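A Table Marked Out in Blue
A conversation with Eskil Haugen

Eskil Haugen had told me to come at nine, and when I got there at a quarter to he was already on his second cup of coffee and had plenty to say about tape. I had asked to talk about work tables, and how a person arranges a surface that other people are going to use all day long, and I suppose I had expected him to begin with the tables themselves. We did get to them, but it took a good while, and I can't say I minded.

He has been setting up rooms for other people for 22 years, first at Jemstead, where he looked after the packing benches, and now at Mislow, where his job is harder to put a name to. "I'm the one who gets asked where things go," he said. "I've never had a title that covered it. My mother thinks I'm in furniture, and I let her think so, she's very happy with it."

Most of what is on his tables is simple stuff. There are plates and small cubes and bins, the sort of thing you could put in front of a four-year-old, and he is as fussy about them as other people are about their good china. He likes plastic plates, and round ones. He had square ones at Jemstead and found that people would spend ages lining up the edges, and then somebody would bump the table and they would start all over again. "A round plate is never crooked," he told me. "You put it down and you're done. I wish I could say that about more things in my house."

Color is something he can talk about for as long as you let him. I asked whether it bothered him to have a yellow thing on a yellow plate, because I would have wanted it on a different one myself, just to be able to find it.

"Oh, I like that one!" he said. "Everybody wants contrast. And contrast is lovely, I'm all for it, but if every single thing stands out you get lazy about looking. Put a yellow cube on a yellow plate and you have to go and look properly. I do the same with my keys, I'm afraid, but that one isn't on purpose."
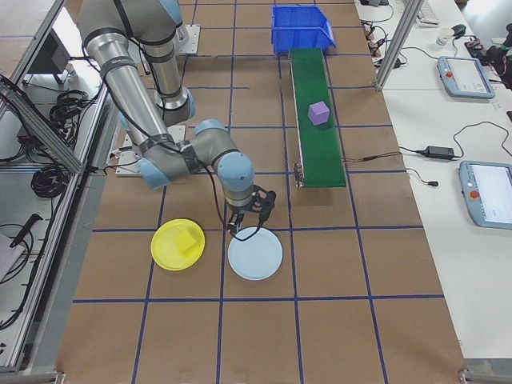 Yellow on yellow, with the pale blue plate left free and a purple cube on the belt.

The tape came up again after that, as he had warned me it would. He uses blue painter's tape to divide a surface into squares, and he buys it 11 rolls at a time from a shop called Aquino, where they know him well enough to have it on the counter when he walks in. He has tried drawing lines with a marker and he has tried chalk – the chalk got onto everybody's sleeves, and he still hears about it – but he always comes back to tape, for the plain reason that it can be pulled up again when he changes his mind.

He lays the long lines first, pulling from one side of the table to the other and pressing down with his thumb only at the ends. Then he walks around to the other side and looks at it from there, and very often he lifts one end and shifts it over by a hair. Only after that does he rub the whole length down with a folded rag. A table takes him 30 minutes if he is left in peace, he said, and half the morning if he isn't, and I took that kindly, sitting there with my notebook and my questions.

I wanted to know if the lines had to run all the way across. He laughed and said that was a question from somebody who has never lived with a taped table.

"You get gaps," he said. "You get a little piece sitting on its own at the edge, and then bare table, and then the line picks up again. In my first year I would have pulled the whole strip and done it over. Now I ask myself if you can still read the square, and if you can, I leave it. Your eye fills in the rest. It's like a hem, you know? You don't take the whole dress apart for one stitch."

Crumbs and specks are another matter, and here he was stricter than I expected. A pale matte top is kind to tired eyes, he says, but it keeps no secrets, and every smudge and bit of fluff will show on it sooner or later. He goes over his with a dry cloth and then a barely damp one, always along the tape and never across it, so the edges don't curl.
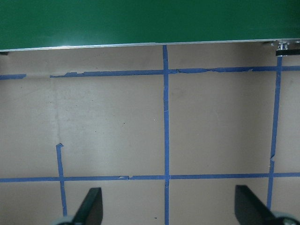

Belts, bins and the far end of the table

By this time the coffee was gone and we had moved on to the belt. Eskil is fond of a green one. He picked the color out of a catalog from Grillodon, where it was number 533, and he remembers the number because he had to read it out over the phone so many times. Green sits quietly beside blue tape, he thinks, and a purple cube looks very well on it.

What he cares about most, though, is what is waiting at the end. "People choose the belt and they're so pleased with the belt," he said, "and then I ask them, where does the thing go when it gets there? And they look at me." He wants a bin in place before anything else is settled, and he wants it in a color you can spot from the doorway, which for him usually means blue. He is also particular about keeping the stretch in front of it clear, so there is room to get at whatever has come along the belt without reaching over something else.

I asked if he had ever simply let a bin stand wherever it happened to fit. He had, once, at Jemstead, on a Saturday when he wanted to get home, and he found it on Monday with somebody's lunch in it. 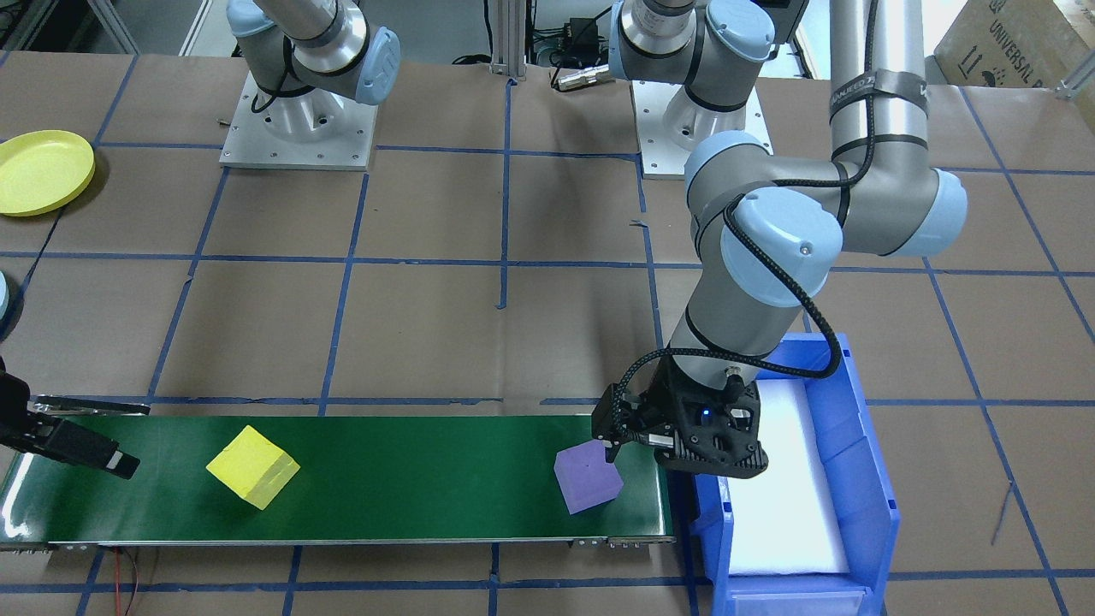 One of his colleagues, passing us with an armful of plates, put in that a bin should really be bought first and the table built up around it, and that she had been telling Eskil so for years. He agreed with her at once, and then as soon as she was out of earshot he explained to me at some length why he would still start with the tape.

We finished by talking about his own kitchen table, which has nothing marked on it at all. His wife put up with the tape for one December, when they had the whole family coming and he wanted to work out where the dishes would go, and she peeled it off herself before the soup was served. He still has the ball of it in a drawer.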